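Berstead Allotment and Garden Society
Minutes of the April meeting, held in the upper room at Drallard Hall
Meeting opened at 7:05 p.m. Chair: Hilde Coppens. Minutes: Telmo Requena.
Minutes of the previous meeting were read and approved with one correction – the hose on the lower plots is to be replaced, not repaired.

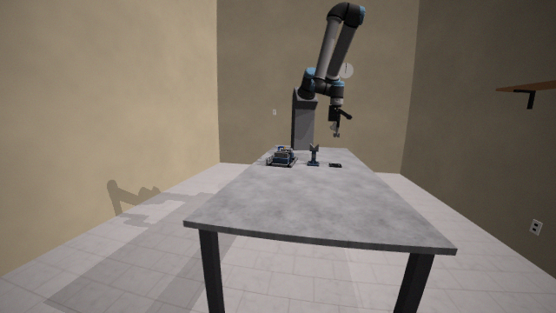
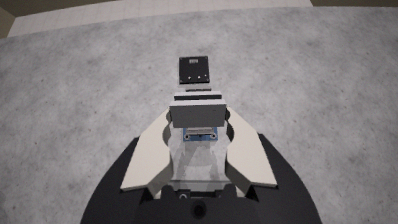
Gray mottled surface, pale tiles behind.

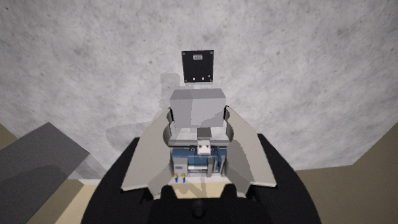
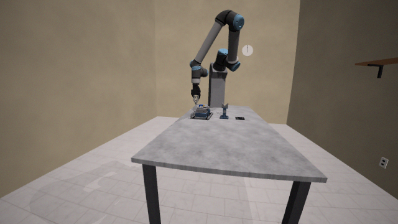
Telmo Requena said the water bill should be taken before anything else on the agenda, as the rest of the spending hung on it. Agreed.

1. Water
The bill for the winter period came to $484. This is higher than last winter. The meter at the top gate was read again in March and the reading matched the bill. Members on the upper plots reported damp ground near the second standpipe. Sisay Plumbing will be asked to look at the joint there. The standpipe stays off until that is done, and upper plot holders are to use the one by the compost bays.

2. Accounts
Balance at the start of the year was $1,469. After rent and insurance it stands at $1,255. The water bill has not yet been paid out of this. Plot fees are due by the end of May. A reminder will go on the notice board and in the newsletter.

3. Vacant plots
There are 2 vacant plots, both on the north side. One is badly overgrown with bramble and will be offered at half rent for the first year. The other can go to the next name on the waiting list as it is. It was asked whether plots could be split in half for new members. No decision. To come back in June.

4. Seed potatoes
The order from Honora arrived short by one sack of earlies. Honora has agreed to send it on. Anyone still waiting should leave a name on the sheet in the shed. Onion sets are all collected.

5. Bonfires
Two complaints from houses on the lane about smoke in the afternoon. Rule as it stands: no fires before 6 p.m. from April to September, and nothing green or wet to be burned. H. Coppens will write to all plot holders.

6. Any other business
The shed padlock sticks. A new one to be bought, same code.
Wheelbarrow with the flat tire – inner tube needed.
A request to keep hens on plot edges was discussed at some length. The lease does not mention poultry. H. Coppens to ask the landlord before it goes to a vote.

Meeting closed at 8:40 p.m. Next meeting in June, same room.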